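Skulliveck -- Call for Participants
Line partners for the Grenden parts room, paid, starting in October

We're bringing humanoid robots into our parts room at Grenden, and we want people who have picked and packed for a living to help us decide how the work gets shared!
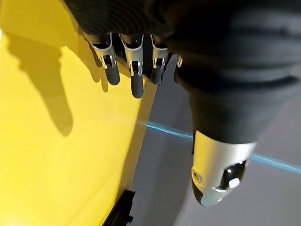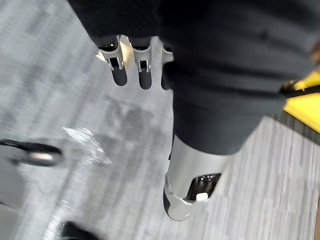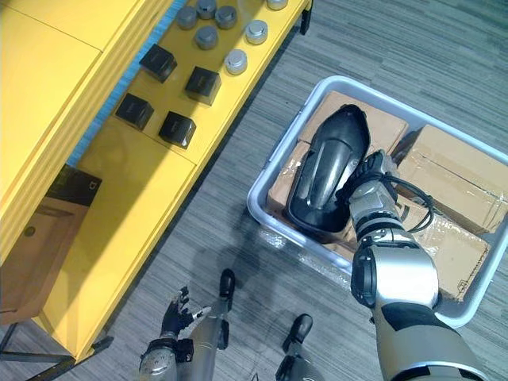
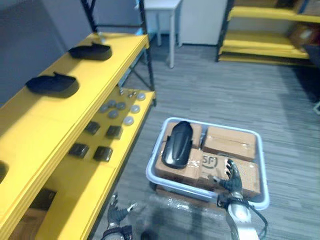 Until now, one person at Grenden did the whole job: read the ticket, find the part, pack it, sign it off. With the Tulow project, the fetching and placing moves to the robot, and the person plans the order of work, checks it and steps in when something needs a hand. That's a big change, and we'd like it shaped by people who know shelves. Something as ordinary as the small black blocks on the yellow shelving raises real questions -- how far apart should they sit, and who gets to decide? You'll have a say in all of it.

We have 17 places. You'll work 13 shifts alongside the robot, write a short note after each one, and join a talk with the Baxter team at the end. Pay is $3,000, or $4,000 if you also help train the next group.

You don't need to code. You do need a year or more in a warehouse, stockroom or store, and opinions you're willing to share (grumbles welcome!).

To apply, send a few lines about your last job to the Skulliveck hiring desk, subject line "Tulow line partner."

Posted 21 June 2026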